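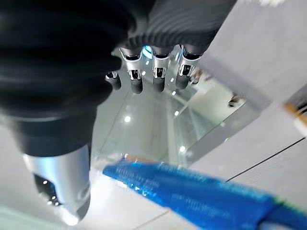
Progress Report: Brukham Country Music Tape Archive
Submitted to the Trendar Fund, January 28, 2020

Transfer work is on schedule. The collection holds 1000 reels of country and western sessions recorded for the Bradeo label, of which 700 have been transferred to digital files and checked against the session logs. The remainder are stored at the Brukham site and will be processed in shelf order.

Eight reels have sticky binder and need baking before playback – these are set aside and are not included in the transfer total. Three reels carry no label. Their contents will be matched by matrix number where possible.

Rights: the Değirmenci catalog agreement has been signed and covers streaming and reissue on vinyl. Songwriter credits for the duet sessions are still incomplete.

Spending is within budget, except for tape splicing supplies, which ran over. We request approval to move the unused travel money to that line.

Next report: end of February.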